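Workshop Layout and Storage > Small parts on an open bench

sidra_arain
Posted 9:10 am
I do small assembly jobs on a bench with a painted top and I keep losing track of what I have laid out. Pins end up under the vise, discs end up in the wrong job. How do the rest of you set parts out before you start? Trays, mats, tape lines? I have a budget of 30 dollars and would like to keep the top clear when I'm done.

mdelorme
Posted 9:42 am
Trays. Always trays. I have 10 of the shallow Guta ones and each job gets its own. You can lift the whole thing onto a shelf when you stop for lunch.

parisa_k
Posted 10:15 am
I went the other way and gave up on trays. You can't get a good grip on a thin pin lying in a tray, so you tip it out anyway. I group by type straight on the bench. Blocks in a square grid nearest me, discs past them, pins standing at the far end. A yellow top helps a lot – black and silver both show up on it.

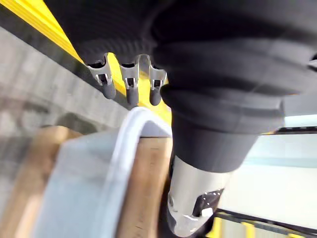
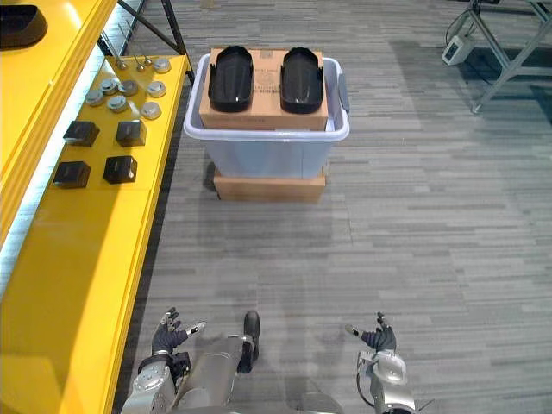
The other thing is to keep one end of the top bare. That's where the work goes, and if a part is sitting there it belongs to the job in hand. Boxes and bins stay on the floor. I used to keep them on the bench and lost half the space.

mdelorme
Posted 10:31 am
Standing pins fall over. One bump and they roll.

parisa_k
Posted 10:38 am
Some do. Mine have small heads, so they don't go far. Long plain ones I would lay down.

pavi_pisharody
Posted 11:20 am
I'm with Parisa on the color but with Mathis on the trays. Our shop had gray tops and we were forever sweeping discs up off the floor. We repainted one in yellow and I'd do it again. For pins I drilled a row of holes in a strip of scrap, 9 mm apart. It cost nothing.

Bins on the floor is a no from me, though. I trip on them. Get a low Royer cart.

sidra_arain
Posted 12:05 pm
Thanks. Does the paint hold up? Mine has chipped along the front edge.

pavi_pisharody
Posted 12:19 pm
It scratches. I touch it up every March. Two thin coats and leave it overnight.

mdelorme
Posted 12:50 pm
If you try it without trays, at least put a lip on the back edge. I still say you'll be buying trays by summer.

sidra_arain
Posted 1:14 pm
I'll do the drilled strip first and try the grid for the blocks. Paint can wait until this job is out the door.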